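Putting Practice and the Club Golfer: Project Report
Manon Grewal, Sports Studies, Year 2

4. What went wrong

The plan was to see whether members at Belhaj putt better after a month on the Mornari mat. I asked 78 members to join in and got a very firm maybe from most of them. The pro shop lent me a corner by the ball shelves, which put me between every customer and the gloves.

Each golfer was meant to hit 220 putts at home and write down the misses. Golfers, I found, have a flexible idea of a miss. One returned a perfect card and a bill for a new skirting board.

5. Results

Scores on the practice green improved slightly, mostly among people who admitted they had not used the mat. I put this down to December, when the green was slow and everyone left early for soup.

6. Next time

I would use fewer putts and a shorter form, and I would count the misses myself.

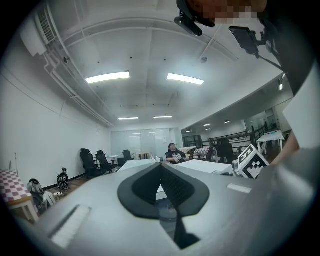

I would also ask the pro shop for a different corner, preferably one with a chair.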